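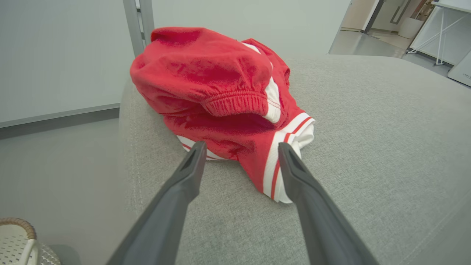 Robot hands come in lots of shapes, and my job at Kuvel is to find out which ones are good at what. This month I'm comparing two grippers. The first has two stiff fingers that close like the tips of your thumb and pointer. The second has soft rubber cups that suck onto things - a bit like an octopus! Boxes are easy for both. Clothes are much harder. Look at that red heap, all folds and wrinkles, with its white striped hem sitting right between the two gray fingertips. Where would you grab it? I'd go for the hem, but a robot has to work that out from a camera picture, and the same piece of clothing can crumple in a new way every time you drop it.

So how do we make it a fair test? Each gripper gets 32 tries with the same clothes. I write down every grab, even the silly ones where it pinches nothing but air.

Want to try it at home? Drop a T-shirt on a chair and pick it up using just two fingers. Now do it with one eye closed - trickier, right? Then try wearing thick mittens, and see which way you like best.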